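Hurnby autonomy referendum

The Hurnby autonomy referendum was a consultative vote held in December in the island district of Hurnby, at that time governed as part of the province of Gesstead. Voters were asked whether the district should have its own elected assembly with control over schools, harbors and local taxes. The proposal was approved, but the provincial government did not accept the result as binding.

Background

Hurnby lost its separate council when the province merged its smaller districts. Opposition to the merger was strongest in Paredes, the main fishing town, where residents objected to the closing of the harbor office. A petition for a vote was rejected twice on the ground that districts had no power to call one. The third petition asked only for a consultation, a form of vote already allowed under provincial law, and was accepted.

Campaign

Supporters argued that decisions on ferry fares and school closings were being made too far away. Opponents pointed to the cost of a new assembly and to the district's dependence on provincial road grants. The two sides held joint meetings in Paredes and in the inland village of Trollico — the only events at which both were represented. Campaign spending was limited by law, and each side was required to publish its accounts.

Conduct of the vote

Polling took place at 2 stations, one in Paredes and one in Trollico. Residents working at sea could vote by mail. Each station was allowed to admit up to 400 voters before a second ballot box had to be opened and sealed. The count was carried out by hand, and the margin in favor was 218 votes.

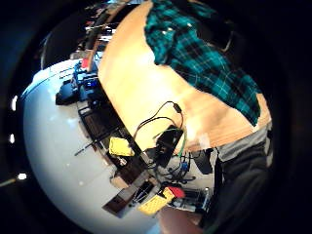
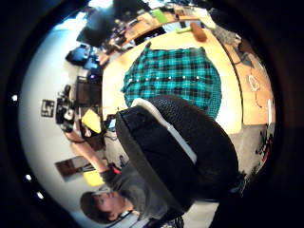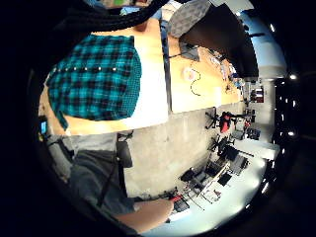

A request for a recount in Trollico was made the following morning and withdrawn after the tally sheets had been compared.

Aftermath

The provincial government stated that it would take note of the result but that any change in the status of Hurnby required an act of the Gesstead assembly. Talks led to a limited agreement under which the harbor office reopened and a district advisory board was formed. The board may comment on the provincial budget but cannot amend it. A bill to give it taxing powers was introduced and had not been put to a vote as of 03/08/2026.

See also

Gesstead provincial assembly
Paredes harbor office
Local government in Hurnby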